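Notes for the talk, workshop evening at Hernlow, 2026-03-05
Iqra Talpur

Slide 1. Title only. Say hello, say thank you to Valdir Barbosa for the projector. Speak slowly.

Slide 2. Why I do this at home.
My own arm is called Zirkura. It is small, it stands in my spare room, and it is still missing its wrist. Before I finish the wrist I want to know what the arm must be able to do, so since January I practice everything in simulation. The parts cost money and the simulator costs only my evenings. Also I can break things there and press reset.
(If people ask now about the price of the parts, say it comes at the end.)

Slide 3. Which task.
I chose the bathroom. Many home projects choose the kitchen table, with a cup in the middle and free air on all sides. A bathroom is narrow, and the things in it have round tops and sit close to walls. For the test arm I load the Franka model, because it is well known and its joint limits are written down. Later I replace it with the Zirkura model and see how much worse it gets. Valdir thinks this order is wrong and we can discuss it after the talk.

Slide 4. Reaching down to a small object.
Leave this one on the screen for a moment and drink some water. 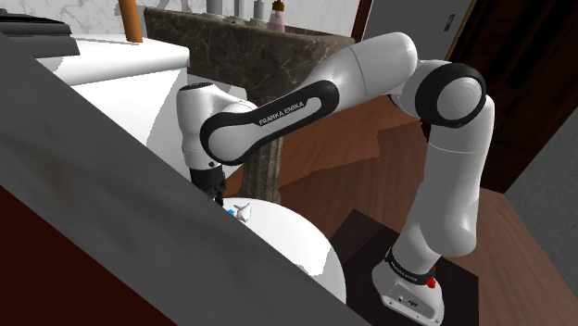
The first difficulty is the approach from above. I ask the planner to come down straight for the last part, with the wrist almost vertical. When the base stands too near, the elbow has to fold very much and the planner gives up. When it stands too far, the arm arrives stretched and the fingers come in at an angle. I moved the base by hand many times before I wrote a small script for it. Please write the script first.

The second difficulty is the rounded surface. A small thing on a curved top does not always stay where you put it. In my first version it slid away as soon as one finger touched it. I changed the friction value and was very happy, and then I understood that I had made the world sticky. I put the value back and closed the gripper more slowly.

Slide 5. Numbers.
Show the table. One batch is 500 attempts, each with a new start position for the object. I have run four batches. In the last one 400 attempts ended with the object lifted and held. The failures are mostly of one kind: one finger comes down on top of the object and pushes it. Do not read the whole table aloud.
The folder of log files is now more than 1,000 files, and I recommend to name them well from the beginning. Mine are called "test", "test_new" and "test_new_b".

Slide 6. The camera view.
Point to say: a view in which something large and near covers part of the gripper is not useless. I wanted first to delete all such views. Valdir said to keep them, and he was right, my real camera in the spare room will also have a shelf or a door in front of it. Now I place the camera at random and keep what comes.
If there is time — tell the story of the camera inside the wall.

Slide 7. What comes next for Zirkura.
Wrist from the Lurach plans, printed again with thicker walls. The Awasthi motor board is on my desk but I have not soldered the connectors. I need help with the cable through the elbow, it is too stiff and it pulls the joint back. Ask if somebody in the room has done this with flat cable.

Slide 8. Price of the parts, and the address where the files are. Leave it on during questions.

Questions I expect:
Why not learn directly on the real arm? Say: neighbors downstairs, and the missing wrist.
Does it run on an old computer? Yes, with the shadows switched off. With shadows it is slow on mine.
Can I borrow the bathroom room model? Yes, but the door handle has no collision shape yet, I must repair this before I share it.

Take the adapter home again after the talk.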